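Lurkimia Forums > Hardware > Builds and Repairs

Stripping an old office tower: what order do you put the parts back?

lowbench
Posted Wednesday, 19:40

I bought a used workstation tower for 185 including delivery and I want to take it right down, clean it and put it back together. It's one of those office ones with blue plastic on everything you're meant to touch. The seller was Londell, who clear out office kit, and it came with the processor already out and in a little plastic box. Memory, drive and one expansion card to go back in as well.

My question is the order. The last machine I built was 13 years ago and I did everything with the board outside the case. I don't want to take this board out if I can avoid it. Does it matter what goes in first?

pennyfarthing_pc
Posted Wednesday, 19:58

Processor first, then cooler, then memory, then cards, then the drive. Lay the case on its side with the panel off and work straight down into it. Leave the board where it is.

Check the socket pins with a torch before you put anything near it. If the processor came out at the seller's end you don't know how careful they were.

grommet77
Posted Wednesday, 20:11

I'd do memory before the cooler. On some of these the cooler hangs over the first slot and you end up pushing the stick in at an angle.

pennyfarthing_pc
Posted Wednesday, 20:15

Depends on the cooler. The ones that come in office towers are usually narrow enough. I've done plenty and never had to take one back off.

grommet77
Posted Wednesday, 20:22

And I've had to take two back off. It costs nothing to put the memory in first.

lowbench
Posted Wednesday, 20:30

Memory first then, I can manage that. What do people do with the parts while they're out? I've got them on a tea towel at the moment.

old_solder
Posted Wednesday, 20:47

Get them off the tea towel. A bit of cardboard is fine, or the bags the parts came in. I use a tray from Mansour with dividers in it, meant for screws and drill bits, and each part gets its own space. Processor goes flat with the metal lid facing up so nothing touches the underside. Memory held by the edges. Drive stays in its caddy, no reason to take it out unless you're swapping it.

Touch bare metal on the case before you pick anything up.

tidycables
Posted Wednesday, 21:05

Before you start, unclip the drive cables and lay them over the drive cage. The data cable always ends up looped across where you want your hands. Also open the card retention tabs before you bring the card over, then you aren't holding it in one hand and poking at a latch with the other.

pennyfarthing_pc
Posted Wednesday, 21:09

Agree on the tabs. Disagree on unclipping the cables. If he unclips them he has to remember where they went.

tidycables
Posted Wednesday, 21:14

He can put a bit of tape on them.

old_solder
Posted Wednesday, 21:31

Two pictures of a tower on its side with the socket open, same sort of layout as you've described.

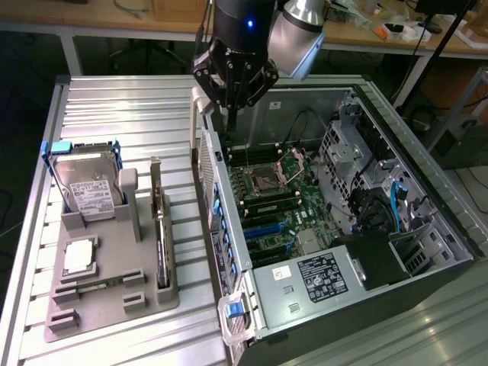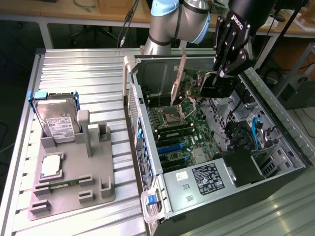
lowbench
Posted Wednesday, 21:44

Should I change the thermal paste if the old stuff on the cooler still looks soft?

old_solder
Posted Wednesday, 21:52

Change it every time the cooler comes off. Wipe both surfaces with isopropyl and a lint-free cloth, let them dry, and put a small blob in the middle of the processor lid. The Eletero tube is fine and will do you several machines.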